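Turine Waxed Cotton Apron
by Ellska

Item 216
In stock, ships in 2 days

I've been sewing aprons for a long time now, and the Turine is the one I reach for myself, every single morning, coffee in the other hand. It started as a shop apron for people who sit at a bench all day (wiring, soldering, clock repair, that sort of thing) and then the bakers and gardeners got hold of it and now I sell it to pretty much everyone!

The body is a 16 ounce waxed cotton. It comes to you stiff, I'll admit that right away, and for the first couple of weeks it will stand up a bit when you sit down. Wear it anyway. It softens at the waist first, then across the lap, and it picks up creases wherever you bend. Mine has a big pale one right under the chest pocket and I'm weirdly fond of it.

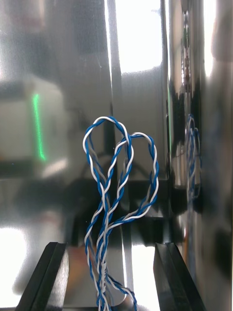 The straps cross in the back, so there's no weight hanging off your neck. I tried a neck loop on the very first batch and went home with a headache, and that was the end of neck loops. The cross straps slide through two brass rings and tie in front, or in back if you're on the slimmer side. They're long. If they're too long for you, trim them and fold the end over twice before you stitch it, or send me a note with your order and I'll cut them shorter for free.

Pockets! One on the chest, split for a pencil and a small ruler, and two big ones at the hip. The hip pockets are set a little lower than most so your stuff doesn't poke you in the stomach when you lean in.
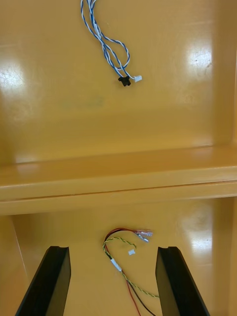 Colors are Flekwood (a warm brown), slate, and moss. Moss sold out in February and came back a touch darker, so if you're matching an older one, go by the swatch card and not the old photos.

Please don't put it in the washing machine. Cold water, a soft brush, hang it up to dry. A tin of Ibrahim wax will bring it back when it starts looking thirsty, and I sell those too, on the care page.

Size: one size, with a longer version for tall folks
Straps: cotton webbing, cross back
Hardware: brass
Reviews: 328

Page updated 2024-05-17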